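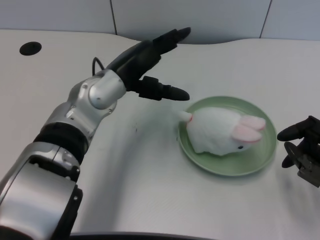 Trade Congresses Should Publish Their Papers

Sep 24, 2018

I have been going to precast concrete congresses since I took over purchasing at Van Loon, and I still come home with the same complaint. The talks are the best part of the program, and a month later there is no way to get at them.

Take the March meeting in Rukthorpe. Attendance was given as 869, a good number for a regional event. Halyna Nechyporuk spoke on curing times for hollow-core slabs in unheated halls. She had two winters of records from her own plant, with the failed batches left in. I took notes as fast as I could and missed half of the second table. When I wrote to the organizers for the slides, I was told they belonged to the speaker. The speaker told me she had handed them to the organizers.

The usual defense is that a congress is a place to meet people. I agree that it is. I met our current mold supplier, Gurnance, in a line for coffee. But a plant our size can send two people at most, and the ones who stay behind are the ones who run the casting beds. They need the curing tables more than I do.

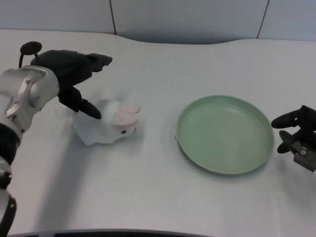
What it would cost

Very little. Speakers already turn in their slides the night before so they can be loaded on the hall computer. Putting those files on a web page is an afternoon of work. If a company wants a figure or a mix design kept private, it can take that page out before sending the file.

Oskari Lehtinen, who sat on the program board at Kotano for several years, told me the real worry is ticket sales. If the papers are free, people will stay home. I don't believe it. Nobody in my office has ever decided against a trip on the grounds that the slides could be read later. They decide against it when the hotel is too expensive or there is a bridge deck due.

If the worry is serious, hold the papers back for six months and then release them. I would accept that. I would also pay a fair price for a printed volume, as we used to do, and put it on the shelf by the lab door where the older ones still get used. 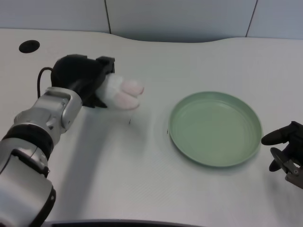 Robotic arm and hand beside a pale green plate.

Speakers can help too. Before agreeing to give a talk, ask in writing where the paper will be kept and who may read it. I plan to ask that before I accept another invitation, and I will be asking it as an exhibitor when the booth contract comes in for next year.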